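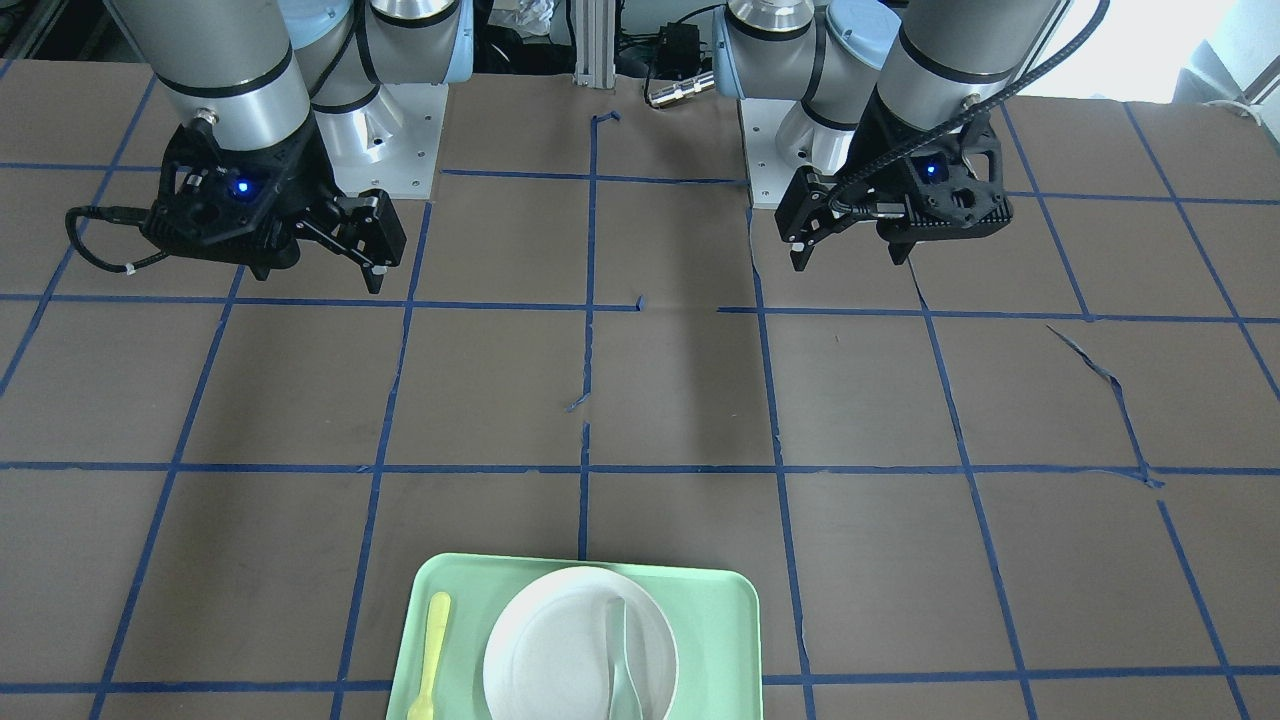 Drusik bench notebook, May
Equipment plan for next budget period, second pass
Reading time: 5 min
3 shares | 2 comments

09:20. Went through the first pass of the list against what the two-arm table needs. The first pass was written from the catalog. This one is written from the bench. Some lines go away, a couple get bigger, and one moves to the top that was not on the list at all (table surface, see below).

Constraint as before: anything over 1,000 dollars per line goes through the long purchase form and needs a second quote. Under that we order directly. Splitting a line to stay under the limit is not allowed and accounting does look for it.

Fingers and pads

Spare finger pads for both arms. The current ones are the straight black type, fine for handles lying flat in a dish or on the tray. Birari quotes them by the pair, with a price break that starts at a quantity we will not use before the rubber ages. Plan: buy below the break, order again in the fall.

Fingers themselves: one spare set per arm, complete with bracket and screws. Last year we bought bare brackets to save money and then spent an afternoon finding screws of the right length. Order complete. Put a screw kit on the same line anyway.

Longer finger tips for picking from deep dishes: defer. The spoon and fork work does not need them, and they would change the tool offset on both arms. If cups come into the task set, reopen.

Cables

The gripper cables run outside the links and loop out at the wrist. This has been acceptable. Strain relief at the moment is mostly cable ties. Quote from Gulora for clip-on cable guides, sized to the link diameter, comes in under the direct-order limit even with shipping. Approved on my side. Need to confirm the inside diameter before ordering, because the drawing they sent gives only the outside one.

Also one spare gripper cable per arm. Lead time on these is longer than on the grippers, so they should sit on the shelf.

Controller hours

Logged use since the last service is 93 hours on the right arm. The left is close to that but the log has a hole in it where the counter was reset, so I am treating both as equal. Service is not due in this budget period at the present rate. If we go to two shifts it is. Put a placeholder line in for service, marked conditional.

Wrist cameras

Both stay. Line for one spare camera with mount. The spare must be the same model as the installed ones, no substitutions, even if the newer model is cheaper. A different lens means calibrating again and throwing out comparisons with earlier runs. Enache lists the model as available but without a stated end date. Ask in writing.

Lighting came up in the first pass as a fixed lamp over the table. Removing it. Light at the tray is even enough for the wrist view, and the shading inside the dishes has not been what costs us trials.

Tableware

Cheap, but it goes in the plan as a line so that it stops being paid for in cash. Spoons and forks in light plastic, same shapes as now, plus plates and bowls in off-white. Buy everything in one batch from one seller. Colors vary between batches and we want to know which batch a run used. Utensils that lie nested against each other are the useful case for grasp planning, so buy matching lengths. 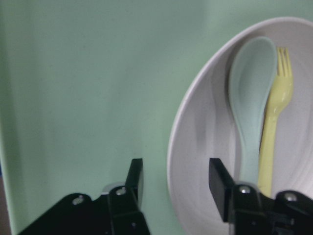

Marius Grecu thinks the tableware should be split into two batches on purpose, bought from different sellers, with one kept back for testing only. His argument is that a single batch gives us a clean log and a system that has seen only one spoon. He would pay for it by dropping the spare camera mount, which in his view the machine shop can make from stock in a morning.

Agreed on the two batches. Not agreed on the mount. A shop mount will be off by a small amount and we will find that out late. Keeping both lines and taking the difference out of the conditional service placeholder, which was rounded up generously in the first pass.

Table surface

13:40. Moved to the top of the list. The grid is blue tape laid directly on the board. It was put down as a temporary measure and has become the reference that people use for setting start positions. Strips are torn, some have gaps, and one run on the right side no longer meets itself. Where a strip is frayed there are two or three plausible places to read the edge, and the person doing the reset picks one.

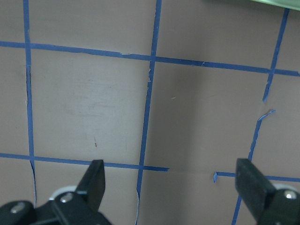

Three options costed:

a) Strip and tape again. Material cost is trivial. Labor is half a day with a straightedge, plus the cleaning of adhesive. It will look the same as now by the end of summer.

b) Printed mat with the grid on it, held at the corners. Gulora can do one piece at our size. Risk is a mat that shifts or curls at the edge, and a surface with different friction from the board. Price with freight is nearly 80 percent of the direct-order limit, so no long form.

c) Scribed grid on a replacement board, from the machine shop. Permanent, no edge to lift. Goes over the limit once the shop bills its time, so second quote, long form, and a wait. The arm base plates would have to come off and be bolted down again, with full calibration after.

Ha-neul Ko prefers (c) and would run (a) as a bridge. I prefer (b). We settled on (a) now, whatever happens, and a mat sample before deciding between the other two. The sample only has to be big enough to drag a tray across.

For (a), buy better tape. The same width, but a grade meant for floors. Log the cell size after laying it, measured, with the date the tape went down. We have the nominal size only.

Contingency

Kept at 15 percent of the total, applied after shipping. The first pass had it applied before, which understated it. No contingency on the tableware line.

Order of purchase

1. Floor-grade tape, straightedge, adhesive remover
2. Mat sample
3. Spare gripper cables (lead time)
4. Finger sets and pads, with screw kit
5. Cable guides, after diameter is confirmed
6. Spare camera and mount
7. Tableware, both batches

Open items

- Inside diameter of cable guide, Gulora
- End-of-sale date for camera, in writing, Enache
- Whether Birari will hold the pad price until fall
- Right arm log: fix the counter so it does not reset with the controller the way the left one did
- Who measures the new grid. Put down Ha-neul Ko and me, one measuring and one writing.

16:05. Birari answered. Price held to the end of September on pads, not on complete finger sets. Moved line 4 ahead of line 3.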